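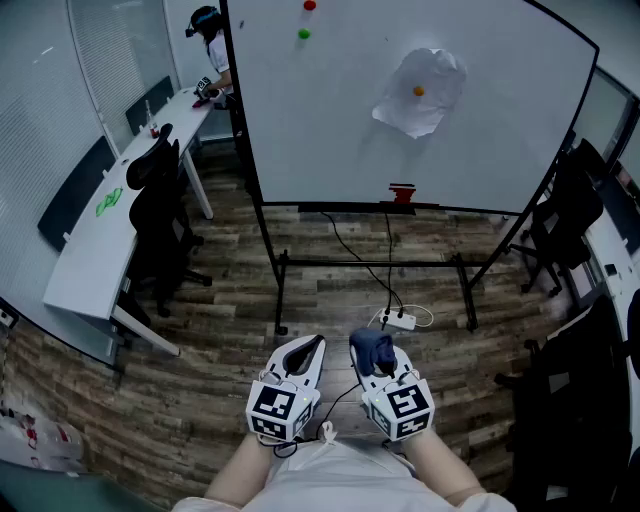

Week 3: Wiping the whiteboard

So this was the week I finally got to record (yay!). Our Treltivance project teaches a policy to wipe a board by copying people, and Ottmar Harms and I set a goal of 900 good episodes by December. My first afternoon gave us 107, with a dark cloth in the gripper and paper stuck on the board so the model has something to work around.
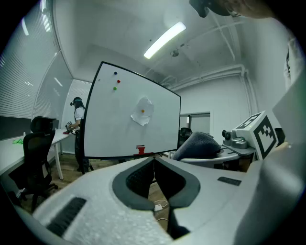

Do failed wipes get thrown out?
We keep them in a separate folder, labeled as failures, and leave them out of the first training run.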